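Tausche Küchenschrank gegen Dörrautomat

Seit November steht bei mir ein Dörrautomat von Hegyi, und weil mich inzwischen die halbe Nachbarschaft danach fragt, schreibe ich meine Erfahrungen jetzt einmal ordentlich auf. Gekauft habe ich das Ding wegen der Birnen. Unser Baum hat letztes Jahr getragen wie verrückt, der Keller war voll mit Kompott, und mein Mann hat irgendwann gedroht, auszuziehen, wenn noch ein Glas dazukommt (er mag gar kein Kompott, das hätte ich früher wissen können).

Also dörren. Bezahlt habe ich 98 Euro im Angebot, geliefert wurde in einem Karton, in dem unsere Katze bis heute wohnt. Zusammenbauen muss man fast nichts, nur die Gitter einschieben und die Tür einhängen. Die Tür ist leider auch gleich mein erster Kritikpunkt: Sie hängt an zwei winzigen Zapfen, und wenn man sie ein bisschen schräg anhebt, hat man sie in der Hand. Dran gewöhnt habe ich mich, schön finde ich es nicht.

Die Birnen wurden dafür ein Traum! Ich schneide sie mit dem Hobel, nicht zu dünn, sonst kleben sie am Gitter fest und man kratzt sie in Fetzen herunter. Bei 60 Grad dauert eine Ladung gut und gerne die ganze Nacht, bei mir meistens 16 Stunden. Meine Freundin Myung-ja Yoon trocknet Kakis nach dem gleichen Verfahren und schwört auf 50 Grad und viel Geduld. Ich habe keine Geduld. Äpfel gehen schneller, Tomaten dauern ewig, und Pilze riechen so stark, dass ich sie nur noch mache, wenn der Dörrer auf dem Balkon stehen kann.

Im Vergleich dazu das alte Gerät meiner Mutter, so ein runder Turm von Skuster: Der bläst von unten, und man muss alle paar Stunden die Etagen umschichten, sonst ist unten Leder und oben Matsch. Beim Hegyi kommt die Luft von hinten, da tausche ich höchstens einmal vorne gegen hinten. Allein dafür würde ich ihn wieder nehmen.

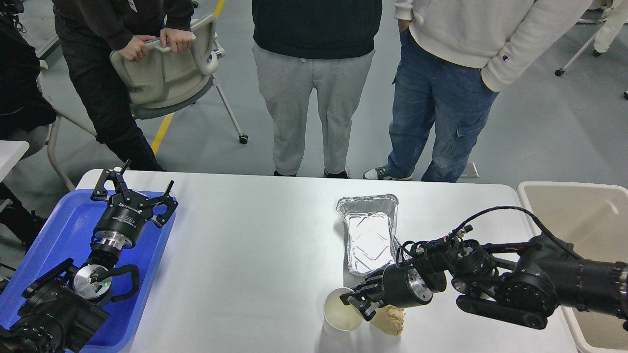
Ausgabe 2 · Seite 16

Zur Lautstärke: Ja, man hört ihn. Kein Dröhnen, eher ein Badezimmerlüfter, der nicht aufhört. In unserer Wohnküche lief er anfangs neben dem Sofa, nach drei Abenden ist er in die Speisekammer gewandert, und seitdem ist Ruhe. Messt vorher aus, wo er hin soll - er ist tiefer, als man denkt, und hinten braucht er Luft. Bei mir musste ein Regalbrett weichen und das gesamte Fonduegeschirr gleich mit.

Geputzt wird von Hand. Die Gitter dürften in die Spülmaschine, passen aber in meine nicht hinein, also liegen sie in der Badewanne und weichen ein. Die Krümelschale unten ist prima, nur Tomatensaft brennt sich dort fest, wenn man ihn nicht gleich wegwischt. Fragt nicht, woher ich das weiß.

Die Zeitschaltuhr piept am Ende fünfmal, und zwar auch nachts um vier. Abstellen lässt sich das nicht, ich habe die Anleitung zweimal gelesen. Ich rechne jetzt eben rückwärts und stelle so ein, dass er beim Frühstück fertig wird.

Würde ich ihn empfehlen? Wer einen Garten hat oder großzügige Nachbarn, unbedingt. Für eine Handvoll Apfelringe im Jahr reicht der Backofen mit einem Kochlöffel in der Tür. Von mir gibt es vier von fünf Sternen, den fünften behalte ich wegen der Tür und wegen der Pieperei. Als Nächstes sind Bananen dran, und falls jemand weiß, wie man die trocknet, ohne dass sie braun werden, bitte in die Kommentare damit!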